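Grarkard Arm Wiring Kit (for the Rilletti two-finger gripper and matching wrist camera)

Sold by Zisero
Part no. 3256
In stock, ships from our workshop

Overview

If you have ever gotten a homemade robot arm all bolted together, stood back to admire it, and then looked down at the tangle of wire still waiting for you on the bench, this kit was put together with you in mind. The Grarkard Arm Wiring Kit carries power and CAN signal from your bench supply up through the joints to the gripper, and it comes to you cut, bundled and labeled, so that your evening can go to the robot and your wire strippers can stay in the drawer (mostly, anyway - we do leave the power ends for you to finish, and there is more about that further down).

The first version was made by Naledi Engelbrecht for her own arm, which lives on a workbench at the end of a shared garage shop. She had borrowed hook-up wire from everybody in the building by then, and the arm worked fine until it reached across itself, at which point the elbow would drop off the bus and sulk. She rebuilt the whole run with softer wire and a twisted signal pair, a couple of neighbors in the shop asked for the same thing, and we have been making them at Zisero ever since. Naledi still checks the lengths whenever we change anything, and she is not shy about sending a batch back.

What comes in the bag

Main harness, red and black power wires with a yellow and green twisted CAN pair, label sleeve fitted
Short jumper harnesses for the joints, 2
Spare connector housings for the signal pair, white
Printed sleeves for labeling your own runs
Fabric tape and a handful of soft ties
Wiring sheet, printed large enough to read from across a bench

The gripper, the camera and the arm itself are sold separately. If you bought your arm from somewhere else, please look at the fit notes before you order, and write to us if you're at all unsure. We would much sooner answer a letter than take a return.

About the wire

We use thick, flexible wire for the power side and a thinner pair for the signal. The insulation is soft enough that the bundle will follow an elbow around without pushing back on it, and you'll feel the difference as soon as you pick it up. Our sample harness went through over 1000 full bends on Naledi's test stand before we settled on this wire, and she only took it off because she needed the stand for something else.

The yellow and green strands are twisted the whole way along, and we ask that you leave them twisted. It is very tempting to open them up an inch or so to make a connector easier to reach, and on a short arm you'll probably get away with it, but a longer arm with busy motors will find you out sooner or later. If you need more room, take the slack from the base end, where there is plenty.

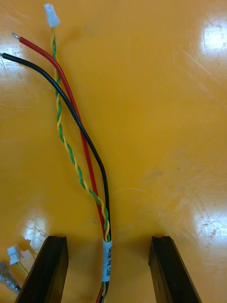
Power ends are left stripped and bare so you can put on whatever your supply calls for. Ring terminals, ferrules, a big chunky plug - we have seen all of them come through the door on customers' arms, and all of them are fine so long as they're rated for your motors and crimped with the proper tool. Please insulate the bare ends or tape them off separately while you're working. Red and black should never be loose on the bench together with the supply switched on, and that goes double if your bench has a metal top.

Fitting it to your arm

Set aside an afternoon for the first one. Turn the supply off at the wall, lay the harness along the arm before you tie anything, and move each joint by hand through its full travel. You're looking for the spot where the bundle goes tight, which on most arms is the elbow and on the Sundaram frame is nearly always the wrist. Leave a loose loop there, big enough to get two fingers through.

Start tying at the gripper end and work back toward the base. Soft ties only, please, snugged down until the bundle stops sliding and no further. Hard plastic ties will bite into the insulation over time, particularly close to a joint.

Once everything is in place, plug in the signal pair first and check it against the wiring sheet, then bring up the power with the motors disabled. If a joint doesn't show up on the bus, look at the connector on the joint just before it.

Fit notes

Rilletti two-finger gripper: fits as supplied, no adapter.
Sundaram desktop frame: fits as supplied. Route behind the shoulder plate.
Sundaram long-reach frame: order the extension harness as well.
Other home builds: measure from the base to the wrist with the arm straight out, add a hand's width for each joint, and send us the number.

A word about returns and repairs

Unused kits can come back to us in the original bag. Kits that have been cut to length can't be resold, but if something we made has let you down, send it in with a note about what the arm was doing when it quit, and we'll repair or replace it. A sketch is welcome. We've had some lovely ones.

Customer comments

"Swapped out my old wiring over a long evening and the wrist finally turns all the way around without yanking anything. The labels were a bigger help than I expected. I would have liked one more spare connector, since I managed to lose mine under the bench."

"Good soft wire. The printed sheet is taped to the shop wall now and gets used for everybody's projects. Had to write in about the length for my frame and got a very thorough answer back."

Goes well with

Grarkard extension harness
Rilletti replacement fingertips, pair
Zisero bench tie assortment

The next batch of extension harnesses is due in May. You can order now and we'll hold the rest of your things until they're ready, or send them ahead if you'd like to get started.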